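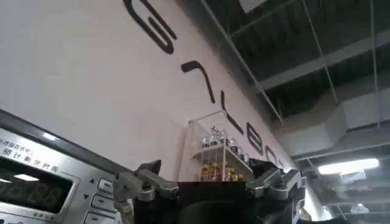 **Orik**

Notes on the laundry room subset, release of April 1, 2021. It covers washing machines, their panels and labels, and the shelving kept in the same place. Loading and unloading are filed under `wash/`, everything else under `room/`.

## Labels

Panel text is transcribed in the original Chinese, with an English gloss in a second column. 预计剩余时间 is glossed as "estimated remaining time". Digits on a display are entered only if legible; otherwise the field is `NA`.
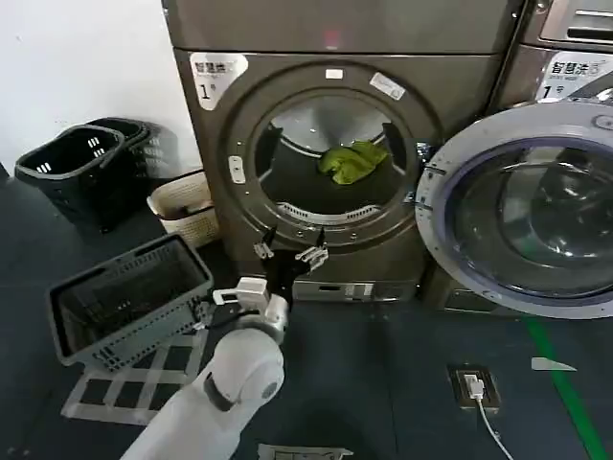 Door state is `open` or `closed`. Drum contents are recorded by colour and general type (`cloth`, `garment`, `towel`); use `cloth` when in doubt. Stickers on the door ring are not transcribed.

| Field | Value |
|---|---|
| Entries | 3,914 |
| Entries per file | up to 200 |
| Label columns | 3 |

Shelf entries use `bottle` for all bottles, with cap colour as an attribute. Tiers are numbered from the top. Wall lettering goes in `text_wall`. 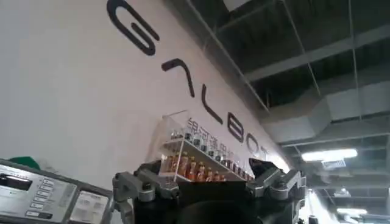
## Known issues

- Files from February use the old Foltau field names.
- `door_state` is missing from 90 entries.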